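Station log and diary, Erkudach line
Jul 18, 2020

The morning session was suspended after 16 cycles. On the seventeenth, the gripper closed to its full limit without a part between the fingers, and the controller nevertheless recorded a successful grasp. The arm then proceeded to the place position and released nothing. The same fault was entered twice in June and was attributed on both occasions to a worn finger pad. The pads have since been replaced, and that explanation can no longer be accepted.

Karim Lamrani placed the station in hold at my request. The arm was returned to the observation pose above the green work surface with the fingers open, and power to the gripper was locked out before anyone reached past the rail. The surface carries fine scratches and light debris, most of it toward the back wall. I have asked that it be wiped down before the next run. 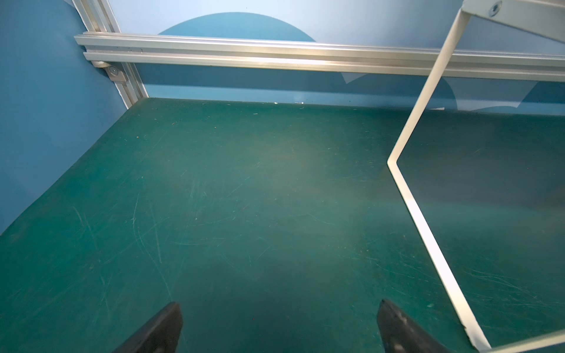
Marisol Begay objected that debris could not account for a false grasp signal, and that the force threshold should be examined first. It had been lowered from 18 to 11 for the Uruvwood samples and, in her view, never restored. The change record supports her on the first point and is silent on the second.

The threshold was read at the controller and stood at 11. It has been set back to 18, with a second signature from Amr Abdel Rahman. The station remains in hold until 75 empty closures have been completed with no grasp reported. Tumelo Le Roux will supervise the test and has been instructed to keep the door interlock active throughout.

The incident form has been filed. The question of who may alter thresholds without a countersignature is referred to Teodor Pîrvu.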